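Speaker notes, good practice session, 18/05/2026

Slide 1. Title only. Say who we are: Brivum, handheld collection, home settings. Mention that the written rules go out to everyone after the session, so they can stop copying slides.

Slide 2. Why we have rules at all. In March we went through 2840 recordings from the Plisemgate homes and threw out 900. Give both numbers slowly. Most of the rejects came down to setup and start position. The operators were fine at the task itself.

Slide 3. Rules before you record.

- Check both finger pads. If a pad is lifting or twisted, stop and change it.
- Open the jaws fully before the first reach.
- Put a sheet down under food. Any clean plastic will do.
- Set out the items, then leave them alone. No tidying between takes.
- The target tray or plate starts empty.

Pause here. Somebody always asks if the tray has to be square to the operator. It does not. Angled is fine and we want some of each.

Slide 4. Fruit and vegetables, bedroom setup. 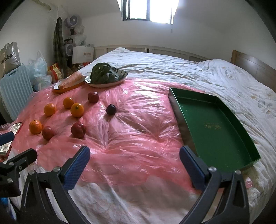
One of the operators at Andent objected to this rule set in the pilot: "If I have to clear the room before every take, you're not getting homes anymore, you're getting a lab." Read it out as written. Then give the answer, which is that the rule covers the work surface only. Bags, fans and suitcases in the corner stay where they are. What we do ask is that phones come off the surface, screen on or off, and the same goes for mail and anything else with a name on it.

Slide 5. During the take.

- One item per grasp.
- Approach at a steady speed. No stabbing.
- If you drop something, keep recording and pick it up. Log it as a drop.
- Soft produce gets a light close. Stop when the pads touch.
- After 3 failed grasps on the same item, end the take.

Mention that the Van der Merwe checklist says 2 failed grasps. We went with 3 after the pilot. If anyone works on both projects, they follow the list for the project they are on that day.

Slide 6. Logging. Surface type, item list, container, drops. Soft surfaces such as beds get their own tag, so don't file them under "table". Show the form and fill in one line live.

Slide 7. Questions. If time is short, skip the form demo and go straight here. Leave slide 5 up while people talk.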